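The Skernwood dealer has sold out-of-print books on pottery and weaving for long enough to have seen prices double and fall back.

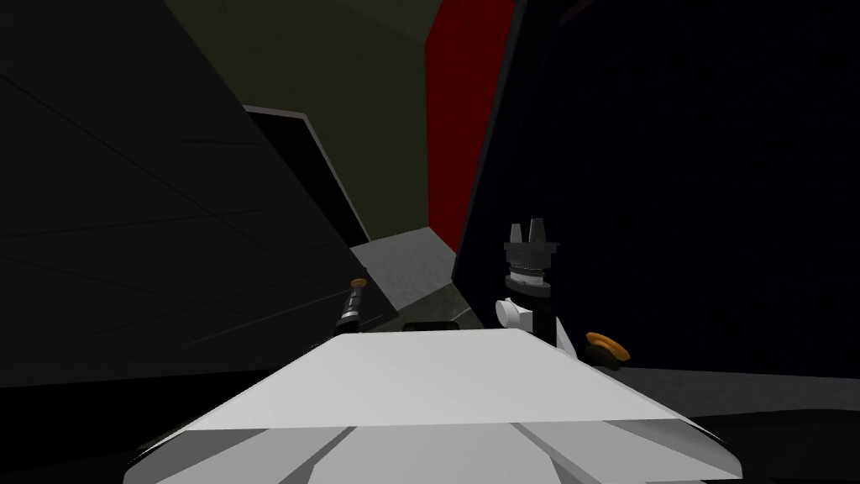
Words: Skernwood newsletter desk
Posted Monday

"I started with 41 books on a market stall in Prillton," the dealer says. Stock now stands at 3960 titles, most of them on ceramics.

The scarcest at present is a survey of village kilns from Abou Zeid, a press that printed 100 copies and then closed. "I've had two through my hands. One had no map, so I sold it cheap."

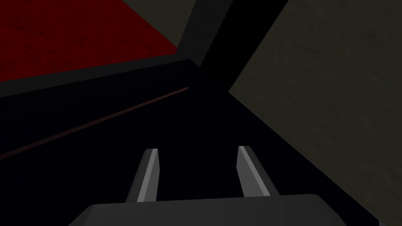
Parallel gripper, fingers open.

Andadura's weaving series is easier to find. Buyers should check the plates against the list at the back. "People cut them out to frame," the dealer says. "Ask before you pay." The next list comes out in February.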